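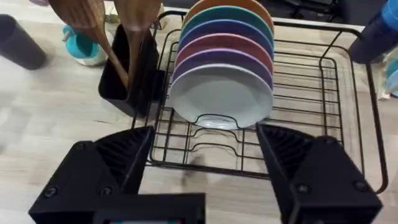
Why do plates stand up in a dish rack?

Water runs down. When a plate stands on its edge, drops slide off both sides and fall through the gaps. The wires keep the plates apart so air can get between them.

Cups need a different spot. A cup left open side up holds water in the bottom, so tip it over.
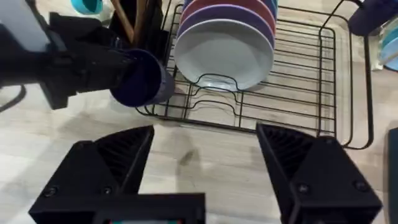
Plates in the wire rack, with a dark blue cup on its side.

Spoons with long handles go in a tall holder. Mugs can hang by their handles on a stand.
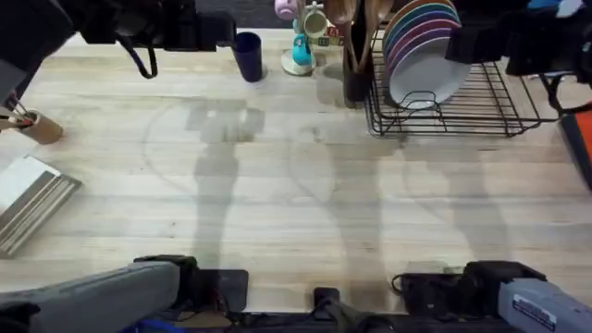

Try it at home

Wet two plastic plates. Stand one up and lay one flat. Check both after 18 minutes. Which has more water on it?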